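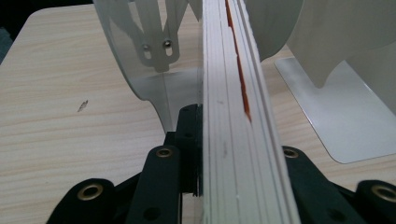
A stack of thin white sheets, with the black arms of a gripper spreading out on either side. Can you find the strip of orange-red?

When a Robot Comes to Work
By Darragh Sheehan

Think about the last time you opened a package. Maybe it was a birthday present from your aunt, or maybe it was only socks (socks are fine!). Before that package got to you, somebody had to choose the right box, put the right thing in it, add a sheet of paper or two, close it all up and send it on its way. In a packing room, people do that over and over, from morning until it's time to go home.

I spent a few days visiting the packing room at Gorora, in the town of Marnthorpe, where 27 people work and where they have started using robots for some of the jobs. I wanted to find out what changes for people when a machine takes over part of their work, and I came home with a full notebook and a very nice slice of lemon cake.

What does automation mean?

Automation is a long word for letting a machine do a job by itself, or mostly by itself. You already know plenty of examples. A dishwasher is automation. So are the doors at the supermarket that slide open when you walk up with your arms full. Somebody had to push those doors once upon a time, and now a sensor notices you coming and a motor does the pushing.

A robot is a machine that can sense something about the world, follow its instructions, and then move. Some robots roll around on wheels. Others stay in one spot and have a long arm with a tool on the end, and if the robot's job is to pick things up, that tool is very often a gripper.

How do you hold a box with two fingers?

Try this. Put a box of crackers on the kitchen table and pick it up using only your thumb and one finger. Squeeze too softly and it slides away from you. Squeeze too hard and the cardboard bends, and now you have crumbs. Your hand sorts all of this out so quickly that you don't even notice it thinking!

A gripper has to manage with much less. Many of them have just two fingers, joined to arms that swing in and out on little pivots, something like the way scissors turn around the screw in the middle. When the arms move, the fingers open or close.
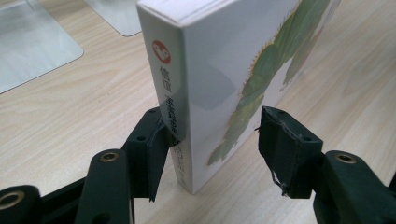
Two black gripper fingers and a white box with a green painting on it. Look for the brass-colored rings on the arms.

Boxes are pretty friendly things to hold, with their flat sides and square corners. Paper is trickier. A single sheet is floppy and slippery, and it loves to stick to the sheet underneath. Next time you have a pile of paper, try lifting exactly one piece off the top with your mittens on, and you'll have a good idea of what a gripper is up against.

So what changed at Gorora?

Before the robots came, on a busy day in December, the room sent out 866 boxes, and every one of them was picked up and put down by a person, several times. People went home with sore wrists and sore backs. Now the robots do a lot of the lifting and moving, and the workers I talked with were glad to hand that part over.

There are new jobs too. Somebody has to teach the robot where things go. Somebody has to check its work, clean it, and come to help when it gets stuck. One worker told me she used to know boxes and now she knows boxes and robots, and that she had to go to classes for two weeks to learn the second part. She was nervous on the first morning. She brought her own pencils.

Not everybody felt cheerful about it, and I think you should know that as well. A few people worried that there would be fewer jobs later on. Others missed chatting across the table while they packed, because the robots have their own area with a line painted on the floor, and you have to stay behind the line while they're moving. Those are real worries. When a workplace brings in robots, it helps a great deal if the people who do the work get to ask questions early and have a say in which jobs the machine takes.

Are robots right 100 percent of the time?

No, and neither are we! A robot might miss a box that has been left a bit crooked. A person walking by can see the trouble right away and give the box a nudge.

Something to try at home

Ask a grown-up you know which part of their job they would give to a robot, and which part they would want to keep. Write down both answers. Then ask somebody else and see if they match.

Words to know

Automation: using machines to do jobs with little help from people.
Gripper: the part of a robot that holds things.
Pivot: a point that something turns around.
Sensor: a part that notices things, such as light, touch or movement.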